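The Sorting Desk: A Few Pictures from Our Parts Room

Carmela Pace
May 12, 2026

Welcome back, everybody, and thank you for all the kind notes after the March gallery (I read every one of them, even the long ones, and I write long ones myself so I can hardly complain). This time I wanted to show you the sorting side of things at the Trilteston repair club, the part that goes on at a desk with a laptop open and cables going every which way.

We moved into the room on Nadbridge Lane with 474 little bags of parts, and by the time the Boateng shop had cleared its shelves and sent us what was left over, we were up to 2,000. Fuses, washers, springs, knobs, odd feet for odd radios, all of it very welcome and most of it without a label! So we sort. We look at a thing, we look it up in Cilix, which is the stock list we all share, and then we find it a home in one of the boxes. 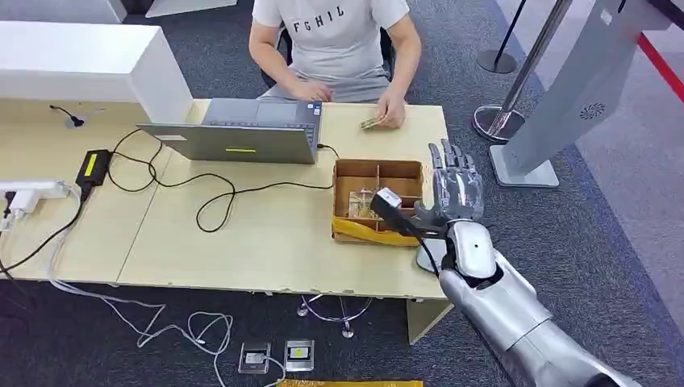

At the desk, with the laptop open and the divided box within reach. One small tan-and-green item in hand, and plenty of bags still in the compartments.

I am terribly fond of those cardboard boxes with the dividers. We tried plastic drawers for a while and they were lovely to look at, but they stuck, and they cost $40 a set, and you couldn't carry one over to the workbench without a spill. A box with dividers you just pick up and go. Clear bags are best inside, too, if you have them to spare, so you can peek without opening.

As for the cables, well, I do mean to tie them up one of these days. Laptops need power and the sockets in that room are never where you want them, as anyone who has rented an old building will know.

If you'd like to join in, sorting takes place in the back room and we keep 3 chairs free for newcomers. Bring your reading glasses, and bring any small bags with a good seal that you were going to throw out. The next gallery will be the lamp repairs, as soon as I've picked out my favorites.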